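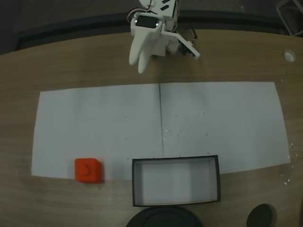
4.2 Reading stripes at the selvedge

Striped wool blankets from the Rosthorpe mill carry more information in their outer two centimetres than in all the rest of the cloth, and we were delighted to find how much of it survives hard use. The selvedge is where the weft turns back, so any change of colour has to be dealt with there: cut and tucked in, or carried up the side as a float until it is wanted again. Rosthorpe weavers did both, sometimes within one blanket. The ground colour matters too. The undyed brown used at Vamton is a light shade, near enough to the light brown of the wooden tabletop in Figure 1 that a reader without a shade card can use that as a starting point, and against it even a single line of cream shows up well. On the darker Jitley grounds the same line nearly vanishes, and we had to follow it with a needle.

We went through 153 blankets, all of them plain twill with two woven selvedges and hemmed ends. For each we noted the order of the stripes from the left selvedge inwards, how the weft was carried, and whether the fine lines on either side of the broad stripe matched. The matching turned out to be the exciting part! On Jitley blankets the fine lines mirror each other perfectly. On Vamton ones they run in the same order on both sides of the stripe, yellow first and then cream, which makes the whole pattern seem to lean towards one edge once you have got your eye in. A blanket folded in half lengthways gives the game away in seconds, and we would urge anyone with a cupboard of old bedding to try it.

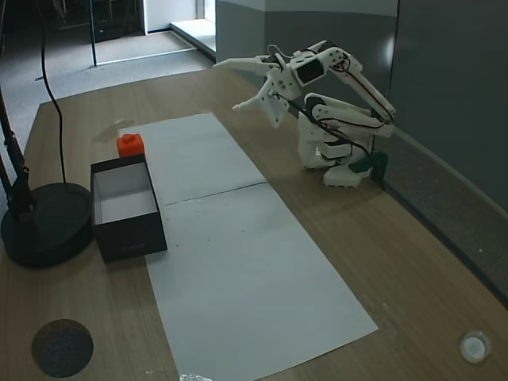
Lorcan Lynch, reading a draft of this section, wondered if the leaning pattern came from the loom and had little to do with taste. He pointed out that a weaver with shuttle boxes on one side only must bring in colours in pairs of picks, and that it would be easier to repeat the same short run than to turn it round. He also asked us to look again at the floats, which he expected to find on the box side every time.

We did look again, and he was right about the floats. Every Vamton blanket with carried weft has it on one selvedge and a clean edge on the other. But the same holds for Jitley, where the lines mirror each other, so the loom cannot be the full answer. A mirrored order was clearly possible on the same sort of equipment, and the Vamton weavers chose to do without it. We find this a lovely result, small as it is.

Wear was tested on short offcuts, with the Aoki rubbing frame set to 3000 strokes and a plain worsted cloth as the rubbing face. The carried floats broke first, as expected, though they stayed caught in the edge and could still be traced. The tucked ends held on much better than we had dared hope. Cream yarn pilled more than yellow in both groups, and we have no good explanation for it yet. It may be down to the spinning, and we plan to look at the twist in July, when the remaining offcuts have been washed and sorted by yarn. Counts for each stripe are given with the pattern drafts in the appendix.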